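Why Does Your Fridge Hum?

Put your ear against the side of your refrigerator tonight (ask first if somebody is cooking). Hear that low buzzing? When I was seven I was sure a very large bee lived in ours. My grandmother, Hildegard, let me believe it for most of a winter!

There is no bee. What you are hearing is a pump, and the pump is moving heat.

Now for the part that puzzled me for years. A fridge doesn't make cold. You can't make cold, any more than you can make dark. Cold is what you have when heat has gone somewhere else. So a fridge is a machine for picking up heat inside the box and dumping it outside the box.

How do you pick up heat? Try this. Lick the back of your hand and blow on it. Feels chilly, right? The wet spot is turning into vapor, and to do that it needs heat, so it grabs some from your skin. Sweat works the same way, and so do those clay pots people have used for thousands of years to keep water cool.

Your fridge has thin pipes with a special liquid in them. Near the food part, the liquid turns into a gas and grabs heat from the air inside. Then the pump – its real name is the compressor – squeezes the gas hard. Squeezed gas gets hot. (Feel the end of a bike pump after you've filled a tire.) The hot gas goes through more pipes on the outside, gives its heat to the kitchen, and turns back into a liquid. Then around it goes again.

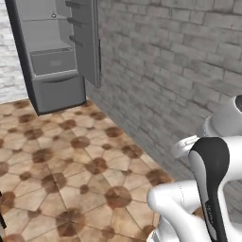

A refrigerator with its door open. The drawers are down at the bottom.

Every time you open the door, cool air slides out at the bottom, because cool air is heavier than warm air. Stand there in bare feet and you'll feel it on your toes. Warm air moves in to take its place, and the pump has to work longer to get rid of that extra heat. So decide what you want before you pull the handle. I am terrible at this. I stand there thinking about cheese.

A question I get a lot came in again in February, from a reader named Ravinder: could you cool your bedroom by leaving the fridge open? Good try, but no! The heat it takes from the front comes right back out of the pipes, and the pump adds a bit more of its own. Your room would end up warmer, and your milk would go bad.

Want to test something? Put 2 cups of warm water in the fridge, one with a saucer on top and one without. Check them after 21 minutes with a kitchen thermometer and write down which is cooler. Then think about the back of your hand.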